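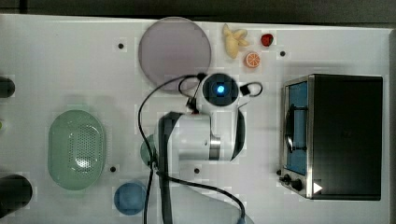

Staff writer, Home and Kitchen

Home | Reviews | Kitchen | Play | Deals | Contact

Clellow play food set: two months in

We bought the Clellow set in October for a four-year-old who had worn out her old one. It comes with 53 pieces, mostly fruit, plus a few plates and cups.

The fruit is the best part. The banana looks like a banana from across the room, and the colors have not rubbed off. The plates are a bit big for a play kitchen shelf, so ours live in a drawer. The cups tip over easily.

I had the Kiltomitz set on loan for comparison. Its pieces are heavier and have a better feel, but the vegetables come in halves that stick together with tape dots, and two of those dots came off in the first week. Clellow has no dots to lose – I prefer that.

Storage is poor. The mesh bag has a thin drawstring that frayed early on. We moved everything to a shoebox.

Washing is simple: warm water, dish soap, towel. The leaflet says to skip the dishwasher and I did.

Worth buying if you mostly want fruit. Get a bin for it.

2991 views | 2 shares | Comments (3)

pranton_mom: Our bag frayed too. The seller sent another one and it did the same thing.

Azimi: Do the plates stack?

gk_tulsa: Ours stack fine but they slide around.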